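Kinden Residents' Hall
Notices | Minutes | Room Bookings | Newsletter
Hall > Minutes > March

Minutes of the March Meeting, Kitchen and Garden Group 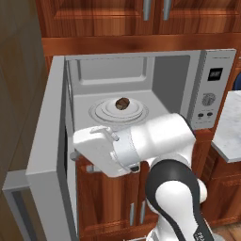 Microwave with the door open, set into reddish-brown cabinetry.

Akihiko Uchida took the chair at 7 p.m. and thanked everyone for coming out in such miserable rain, with a special thank-you to Abundio Rosales for the almond cake (two kinds!). Leopoldo Barrera sent his regrets. The last minutes were approved once the spelling of Wurnero Street had been put right.

Garden beds. Teodoro Solís told us, at some length and with great affection, about the tomatoes. All 34 beds are now spoken for, and he would dearly love to have the hoses untangled before planting starts. Tiburcio Cuevas kindly offered his Friday morning.

Spring supper. We have $1000 set aside. Pliltia Bakery quoted $500 for bread and desserts, and after a long and very pleasant detour into everybody's favorite pies, the quote was accepted, all in favor.

Fence. The repair will come to $3000. Tiburcio felt we should get a second price, and the group agreed. Carried over.

Other business. A green umbrella is still hanging by the side door. Abundio will bring the seating plan next time.

Closed at 8:40 p.m.

Contact the hall office | © Kinden Residents' Hall | Back to top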